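¿Por qué se para una montaña rusa a mitad de la subida?

Vas subiendo, clac, clac, clac, y de repente, silencio. Tu primo dice que es el fin. Tu primo exagera.
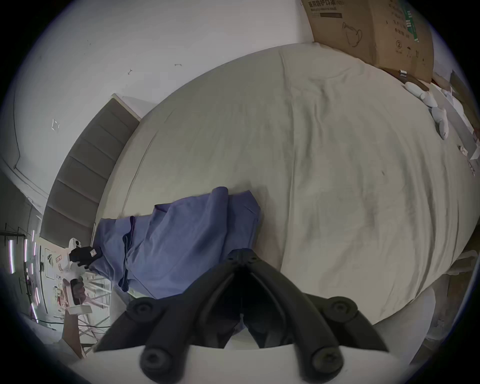 Lo normal es que haya hablado un sensor. La vía está dividida en trozos llamados bloques, y en cada bloque solo cabe un tren. Si el de delante tarda en salir, el tuyo espera. Es como la cola del baño, pero con vistas.

La Turno, la montaña rusa del parque Jedport, tiene 11 bloques y 533 metros de vía. Luana Batista, que la revisa cada mañana antes de abrir, mira también las ruedas, los frenos y las barras que te sujetan. Si algo no le gusta, no abre, por mucho que protesten los de la fila.

¿Y el clac, clac? Es un gancho que va cayendo en unos dientes de metal, y así el tren no puede irse hacia atrás.

Si te toca parar arriba, quédate sentado y no toques la barra. Gritar está permitido —tu primo ya habrá empezado.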